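Home Help Community Tickets Status Sign in

We use cookies to keep you signed in and to remember your language. Accept all / Only necessary

Ticket: parcel weights keep changing back after I correct them
Product: Vonance shop, with Rebelo labels add-on
Status: Solved
Opened by: Trosmont (shop owner)

Hello! First, I love the new product editor, the weight and size boxes being on the same page has saved me ages. My problem is with those very boxes though, so I'm going to put down everything I've tried and keep adding as I go.

We sell small homeware, mostly baskets and kitchen bits. I weigh every product on a Brolis bench scale, packed, and type the figure into Vonance. Rebelo picks the weight up from there and makes the postage label. All lovely until this month. Now I correct a weight, save it, see the green tick, and when I come back from lunch the old figure is sitting there as if I'd never touched it.

The one I noticed first is the brown rectangular basket. Packed weight is 425 grams. Vonance insists on 0.425 grams, and Rebelo very sensibly refuses to print a label for something lighter than a stamp.

What I've tried so far:

- Logged out and in again. No change.
- Different browser. No change.
- Typed the weight with "g" after it. The box went red and wouldn't save, fair enough.
- Deleted the product and made it new. This worked beautifully for one morning and then it went back to 0.425. I was so pleased with myself, too.
- Turned the Rebelo add-on off, changed the weight, turned it on again. Went back.

It doesn't happen to everything. The mugs are fine. The tea towels are fine. The baskets and trays are all wrong, and so is one candle.

Happy to send logs if someone tells me where they live.
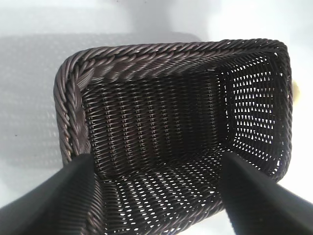
Vonance support: Thanks for such a full report, it makes our side a lot easier. A weight that saves with the green tick and changes later is nearly always being written by something else that has permission to edit products. Could you open Settings, then Activity, pick one of the affected products and tell us what it says in the "Changed by" column? Please don't delete and remake any more products for now, as that also clears their history.

Oh, I had no idea the Activity page existed! What a brilliant thing. I've just spent far too long reading it.

Right, for the basket it says my name (the shop login) at 9.10, which was me putting 425 in. Then at 9.30 it says "Import" and the weight goes to 0.425. I put it back at 9.41 and at 10.00 it's "Import" again. So whatever it is, it comes round every 30 minutes, on the hour and the half hour. I tried it three more times to be sure and it was as regular as a bus. More regular than our bus.

The candle is exactly the same. I looked at a mug for comparison and the last change to that was me, back in January.

I haven't set up an import. Or at any rate I don't remember setting one up. Where would I look?

Vonance support: Settings, then Connections, then Scheduled imports. If the list looks empty, tick "Show imports made by add-ons". Let us know what's there before you remove anything.

Found it! There it was, hiding behind the tick box. One scheduled import, every 30 minutes, and the source is a spreadsheet called "stock master OLD do not use". I laughed out loud in the stockroom.

So here's the history, as best I can piece it together. When we moved to Vonance we brought the products over from a spreadsheet. The spreadsheet had the weights in kilograms, as that's how our old courier wanted them. The import was meant to be run once, and I did run it once, and then at some point I must have pressed "Keep in step with source", which to be fair does sound like something you'd want. The mugs and tea towels were added later, straight into Vonance, so they aren't in the spreadsheet and nothing touches them. And the candle was in the old range! I'd forgotten we had a candle that far back. It all fits.

What I still don't understand is why it only began going wrong this month if the import has been there all along. 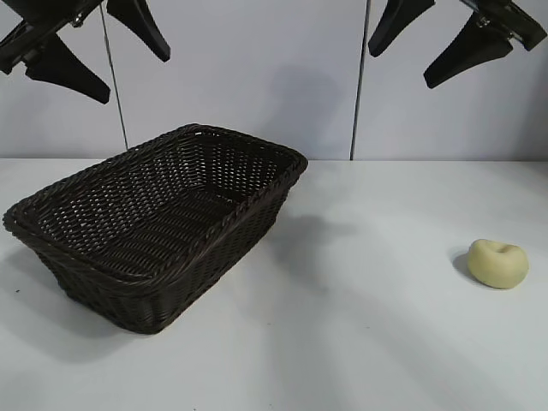

I had a think about that over a cup of tea and went back to the Activity page with the dates set as wide as they'd go. The import has been running the whole time, but up to this month each line says "Import, no change". It had nothing to do. The reason it had nothing to do is that the weight column wasn't matched to anything. It was being skipped! Names and prices matched, weight skipped.

Then I remembered the spring tidy of the spreadsheet. I'd opened the old one to copy out some supplier codes and, while I was in there, I changed the heading of one column from "wt (kg)" to "Weight". Just for neatness. Vonance has a field called Weight. You can see where this is going. From the next half hour on, it matched itself up and started cheerfully filling in kilograms where grams should be.

So that's the whole story and it's entirely my own doing, but I'm delighted to have got to the bottom of it.

My plan, please tell me if any of it is daft:

1. Pause the import, don't delete it yet.
2. Download a copy of all the products as they stand, wrong weights included, in case I make things worse.
3. Fix the weights in one go with a corrected sheet, in grams.
4. Check a few labels in Rebelo.
5. Delete the import once I've gone a full day with nothing changing.

Vonance support: Your plan is a good one and the order is right. One thing to add before step 3: if you upload a corrected sheet, set "Match products by" to product code and leave name alone. Names with an ampersand in them can fail to match and you'd get duplicates. Also, the paused import will show as "Paused" for up to one more cycle, so wait for the next half hour to go by before you upload.

Brilliant, thank you, we have a lot of ampersands.

Paused the import. Waited for half past. Nothing moved. Downloaded everything, which came to 3,140 rows (every size and colour gets its own row, so it's less grand than it sounds). Sorted by weight with the smallest first and there they all were in a clump at the top, everything under 1 gram. 88 of them. I'd been bracing for hundreds.

I didn't want to simply multiply by a thousand, even though that would have been quick. Some of those kilogram figures are years old and we've changed the packing since, so I took the chance to weigh things again. It took most of Tuesday and I enjoyed it far more than I should have! Scale on the bench, radio on, sheet open on the laptop. A few tips if anyone else ends up doing the same job:

- Let the Brolis warm up. Mine drifts by a gram or two in the first few minutes and then settles.
- Zero it between items even when it already says zero.
- Weigh things packed, with the tissue and the box and the leaflet. The box is often heavier than you'd think.
- Write the figure down before you take the item off. I lost three to the doorbell.
- Do all the sizes of one thing together. If the medium comes out lighter than the small you'll spot it straight away.

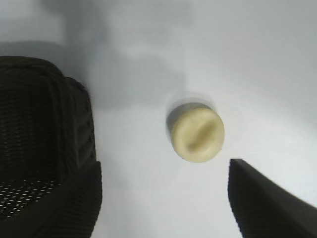
Photo: Trosmont

Uploaded the corrected sheet, matched by product code as you said. It went through with no duplicates and two warnings. Both warnings were my typing: one had a letter O for a nought, and one had a space at the end of the code. Fixed by hand.

Then on to Rebelo. The first label I tried still came up with the old weight and my heart sank, but that order had been placed before the fix and Rebelo keeps the weight from the time of the order. There's a small round arrow next to the weight on the label page. Pressed that, it fetched the new one, and out came a label. I've been through the waiting orders and pressed the arrow on each of them. New orders pick up the right figure with no pressing needed.

Next day: nothing in the Activity log that wasn't me. Checked at opening, at lunch and at close. Basket still says 425. I have now deleted the import and moved the old spreadsheet off the shared drive, so it can't be tidied again by anyone with good intentions.

Two small requests while I've got you. Could the "Show imports made by add-ons" box be ticked to begin with? I'd have found this on day one. And could there be a warning when a column that used to be skipped begins matching by itself? Even a line in the weekly email would do it.

Vonance support: So pleased it's sorted, and thank you for writing up the steps. The first request is already on our list and we've added your ticket to it. We've passed the second one to the team that looks after imports. We can't promise a date, but they liked it. In the meantime you can get part of the way there by going to Settings, then Alerts, and switching on "Tell me when a field is changed by an import". It's off by default. We'll mark this as solved, and if you reply within the next two weeks it will open again by itself.

Switched on! And I tested it with a made-up product and a tiny import of one row, and the email arrived before I'd put the kettle on. Thanks again, please do close it.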